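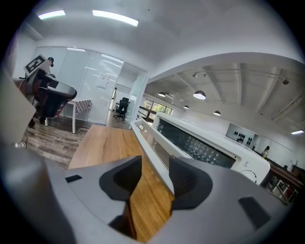

Sondurico Wedding Album Kit: my review after one season

I photograph weddings in Remville and in the villages near it, and for many years I sent all my albums to a lab. Last September I bought the Sondurico kit, because two couples asked me for a book made by hand. Since then I have finished enough albums with it to have an opinion.

What comes in the package

The kit has a linen cover, 20 thick pages, a sheet of adhesive corners and a slipcase. Prints are not included. I ordered mine from Esfahani on matte paper, and they fit the pages with a small margin on every side. Glossy prints also fit, but they show fingerprints when guests pass the album from hand to hand.

How it is to work with

The first album took me two evenings. The pages are already punched, so the binding is easy – you only have to keep the cord tight while you make the last knot. The corners are less good. Some of them lifted after one week, and I had to replace them with corners from Arix, which are a little thicker and hold well.

Choosing the pictures is of course the longer work. From my last wedding I had 2,427 files, and the couple received 1,000 of them in their online gallery. For the album they had to go down to 60, and this needed many emails. I now ask the couple to mark their favorites before I even open the box.

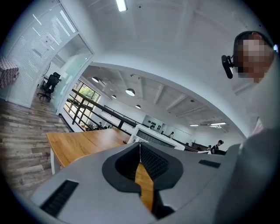 Can the album be made bigger later, for example with pictures from the honeymoon?
You can add up to ten pages with the extension set. The cord must be opened and tied again, so please leave it a bit long the first time.

What I do not like

The slipcase is too narrow when all the pages are full, and it scratches the linen at the edges. I also wish that the cover came in a darker color, as the cream one gets dirty quickly. The instructions are short, and the drawing for the binding has the holes in the wrong order.

Would I buy it again? For couples who want something personal, yes, and I have already ordered the next one. For parents' albums I stay with the lab, where the price is lower and I do not have to tie anything.

Reviewed Fri 20 July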